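Caring for long paperbacks and old hardbacks at home

A reader working through a very long novel over several months puts more strain on the binding than the binding was made for. The notes on this page cover storage, cleaning and small repairs for ordinary household books. They don't apply to anything rare or valuable, and leather bindings are dealt with on the Stitetgate page.

Opening a new copy

Stand the book on its spine on a flat surface. Let the front board fall, then the back board, and press each down gently along the joint. Take 30 pages from the front and run a finger down the gutter, then 30 from the back, and work inwards by turns until the two sides meet. With a thick paperback the glue is stiff when cold, so leave the book in a heated room for a few hours first. A classic of a thousand pages takes a few minutes to open in this way and will seldom crack at the middle afterwards.

Work on a hard, smooth surface that can be wiped down. Scuffs on the top do no harm, but grit does, and it should be cleared before a cloth-bound book is laid flat.

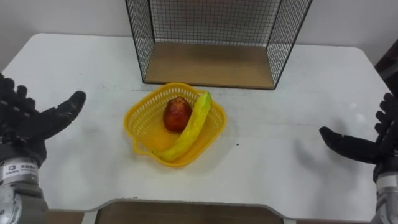

Yellow plastic basket with slotted sides, on a white table.

Dust and surface dirt

Hold the book firmly shut and brush the top edge from the spine outwards, using a soft brush about the width of the text block. Brushing towards the spine pushes dust into the headband, where it stays. Do the fore-edge next and the tail last. Cloth boards can be gone over with a dry sponge of the vulcanised rubber kind; Varela and Tranda both sell them in blocks, and either will do. Cut the block into strips and throw each strip away when it is black on all faces.

Pencil marks in margins come out with a white vinyl eraser, used in one direction only. Ink doesn't come out. Leave it.

Smells

A musty book is usually a damp book, or was one. Dry it first: stand it upright with the leaves slightly fanned, in moving air, away from direct sun. When it feels dry at the gutter, put it in a lidded box beside an open dish of bicarbonate of soda. The powder must not touch the paper. Check after a week and change the powder if the smell is still strong. Scented sachets only add a second smell. 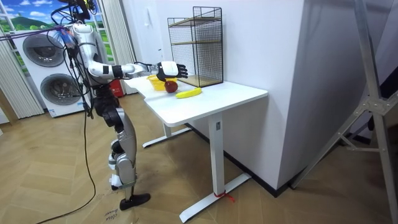 Loose leaves are the commonest fault in glued paperbacks of more than 400 pages. In my copy of a Victorian three-decker, reprinted in one volume, page 412 came away in November and the leaves on either side followed. Tip a leaf back in with a line of PVA no wider than a matchstick, laid along the inner edge, and push it home with the edge of a ruler. Keep food off the table while glue and paper are out – a red apple and a yellow bowl, like those on the desk here, belong in the kitchen until the job is finished. Slip waxed paper on both sides of the mended leaf, close the book and put it under an even weight overnight. Sticky tape should not be used at any stage. It yellows, and the adhesive creeps into the neighbouring pages.

Torn pages

Use Japanese tissue and wheat starch paste. Tear the tissue to shape so that it has a feathered edge, paste it thinly, lay it over the tear and dab with blotting paper. Dry under weight. The Rastdale repair tissue comes in several weights, and the lightest is the one for novels.
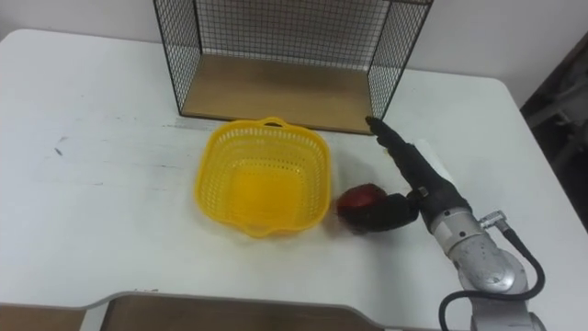 Yellow basket, empty

Shelving

Keep books upright and supported, close enough not to lean but loose enough to be drawn out by the sides of the spine. Hooking a finger over the head of the spine is what tears it. Very thick volumes may lie flat, two deep at most, with the larger one underneath.

Leave a gap behind the row if the shelf stands on an outside wall. Cold walls collect moisture in winter, and the back boards take it up before the owner sees any sign. Open shelving airs better than a closed cabinet, though it lets in more dust – brush the top edges twice a year.

Bookmarks

Thin card or plain ribbon. Avoid metal clips, rubber bands and anything folded. A long novel with notes at the back needs two markers, one for the text and one for the notes, and both should come out when the book goes back on the shelf.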